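About Engelbrecht

Engelbrecht is a packing and unpacking school. We teach people who run small shops, stockrooms and takeout counters how to get a thing into a bag, out of a bag, and onto a tray without leaking, tearing or swearing. Our mothers assumed we would go into something else.

Most of our teaching happens at a plain wood-grain table with a plastic bag on it. The bag is the hard part. 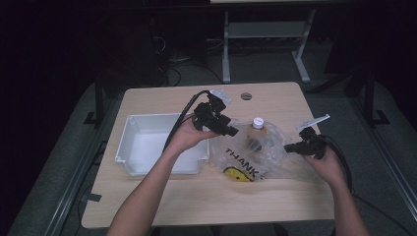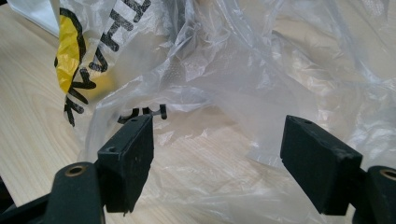
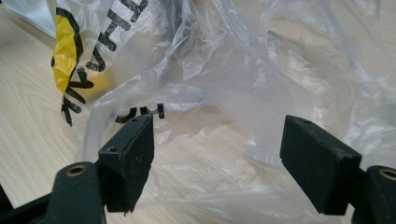 The thin plastic bag, our oldest course and still the one people underestimate.

Do I need any experience to take a course?

None at all. If you have carried groceries home you have already met most of the problems we cover, and you probably have opinions about them. Bring those along. We start with opening a bag that doesn't want to be opened, and we spend longer on it than you would think decent.

How we got here

The school was started by Nelu Ardeleanu and Jovita Tlapale, who had both worked the counter at a sandwich shop called Zitach. Zitach sold good soup and packed it badly. Jovita kept a notebook of everything that came back: lids that let go, bottles that tipped over, a quart of broth that reached its customer mainly as a smell. When the shop closed, the notebook had 49 entries and Nelu offered to buy it from her. She declined and suggested they rent a room.

The first course ran in July, in a space over a tile showroom with no air conditioning. It had two students. One of them was Nelu's cousin, who wanted his money back and got it. The other was Evaristo Salinas, who stayed, and who now teaches the bottle class. He is very strict about bottles.

We have moved twice. The present rooms have carpet, which Nelu chose -- he says it is easier on the feet, and he has never been the one to get syrup out of it.

What we teach

Bags. Opening, filling, tying, untying and emptying. We use the sort of bag you get at a takeout counter, the kind that thanks you, and we use it crumpled more often than fresh. A new bag off the stack is a polite thing and teaches you very little. One that has been balled up in a drawer will fight you the whole way.

Bottles. Sauce, syrup, vinegar, medicine, anything that pours. Where it goes in the bag, what goes next to it, and how to take it out again when the plastic has wrapped itself around the cap. Evaristo's rule is that you find the bottle before you pull on anything. He will say this to you many times.

Trays. A tray seems too simple to need a lesson, and the tray lesson is short. Put it on the side of the table you reach toward naturally, empty it before you start, and don't let it become the place where pens live.

Saving and folding. Charoen Suksawat takes this one. Charoen can fold a used bag into a tight little triangle while discussing something else entirely, and he expects you to be able to do it by lunch. Very few people can do it by lunch. He keeps 300 of the triangles in a filing cabinet marked Taxes, and we have stopped asking.

Gurkach. This is our name for the final exercise, and it comes from the noise Evaristo made the first time he tried it. You are given a bag that somebody else has packed, with no hint of what was on their mind, and you unpack it onto a tray in three minutes. Everything on the tray should be upright. You should be, too.

Who we work with

Mostly owners of small places who would like fewer angry phone calls. We also run a course for people setting up a kitchen at home, which Heriberto Barajas built after his own move, when he opened a box marked Plates and found candles. Heriberto also wrote Planuver, our workbook. It is spiral bound so that it lies flat, and it has a chapter on knots that he considers funny.

We keep classes small enough for everyone to have a decent stretch of table. There is no certificate. We had some printed once, and they arrived badly packed.

Visiting

You are welcome to come by and watch a class before you sign up. Ring the lower bell, as the upper one belongs to a dentist. Fees and course lengths are on the courses page, and the fees were last changed on 5/1/26, upward, after a long argument that Jovita won.

If you have bags at home that you are not using, we will take them. Any condition is fine -- Charoen prefers the bad ones.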